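Search this site Enter keywords Go

Laying Out a Small Worktop: Project Report

Ignacio Iturra and Raphaël Poulain
March 25, 2023

Our project looked at how to set out a very small kitchen worktop so that one person can prepare a snack without moving things twice. We chose the subject in November, after both of us had spent a term cooking in the shared kitchen at Lilasach, where the only free surface is a table next to the door.

We kept a diary for 14 days. Every time one of us prepared something, he wrote down what he had to pick up and put somewhere else before he could start. The most common entry was the cutting board. It was usually under something, or it had been left in the middle of the table with the cups pushed up against it. The second was the bin for scraps, which was on the floor and got kicked.

From the diary we made a plan with fixed places. The board goes on the left with its handle pointing outwards. Scraps and finished pieces go in a round container in the middle, lined with paper so that it can be emptied in one go. Cups are stored on their sides at the back right, out of reach of crumbs. Everything stands on one mat, and the mat tells you where the working area stops.

We set the plan out on a white table with a brown mat, a yellow container and four cups. The cups lie two above two on a black holder, and one of them is pale blue. The board is clamped at its upper left corner, and there is one small cream-coloured piece on it.
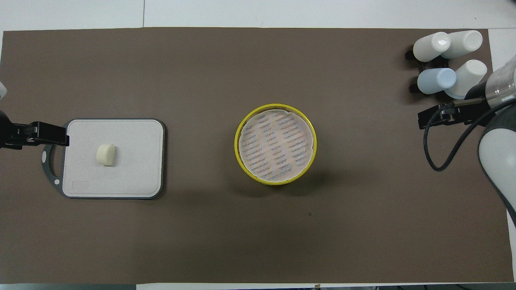 Results

The clamp was Raphaël's idea and it made the most difference. In the diary the board slid in most of the entries where something firm was being cut. With the clamp on we had no entries about sliding, but it has to be undone each time the board is washed, and we both forgot to put it back at least once.

The paper lining was less successful. It saves washing up but it creases at the sides, and we had to cut each circle by hand from a larger sheet. A ready-cut liner would be better if the price was reasonable.

Keeping the cups on their sides divided us. Ignacio found them easy to take with one hand. Raphaël would rather have them upright on a shelf, which would also free up the back corner.

If we continued we would test the plan on a narrower table and with a left-handed person.

Share 7 Comments 2

Related reports
Drying racks compared: Brukalora and Yeh
Labelling a shared fridge
Flarine: a folding shelf for student rooms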